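Processing and packing hands, Brerkness
Clanden Meats, lamb and goat processing
Seasonal, full time, with some ongoing places

Clanden Meats is taking on 19 people for the coming season at our Brerkness plant. Start is in July. No experience is needed for packing. Boning room applicants should have worked with a knife before.
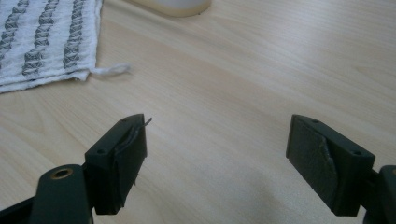
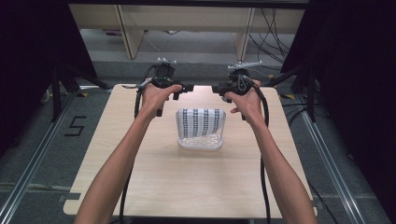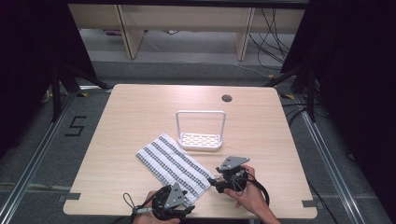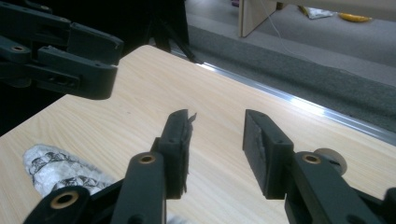 The light wood tabletop, four views.

The plant handles 2,000 head a day at peak, mostly lamb, with goat from growers out past Jumura. Most of it is chilled and sold to butchers and restaurants under the Beyene label. Demand for goat has grown and we are adding a second packing line to keep up.

Positions
Packers and labellers, day shift
Boners and slicers, day shift
Chiller and load-out hands, afternoon shift
Cleaners, evening shift

Day shift starts at 5.30 am. Afternoon shift starts at 1 pm. Overtime is offered first to people already on the roster.

What you will need
The right to work in Australia
Current Q fever vaccination, or willingness to be tested and vaccinated before you start (we pay)
Ability to stand for a full shift and lift cartons up to 20 kg
Your own way of getting to work, or a seat on the staff bus from Jumura

Knives, steels, whites and boots are supplied. Work areas are kept cold, so bring thermals. Staff can buy meat at cost from the plant shop, and there is a $50 weekly attendance payment on top of the hourly rate.

To apply, pick up a form at the gatehouse between 8 am and 3 pm, or send a resume and the shift you prefer to Clanden Meats, Brerkness. Shortlisted applicants will be asked in for a site walk and a medical. Applications close at the end of June.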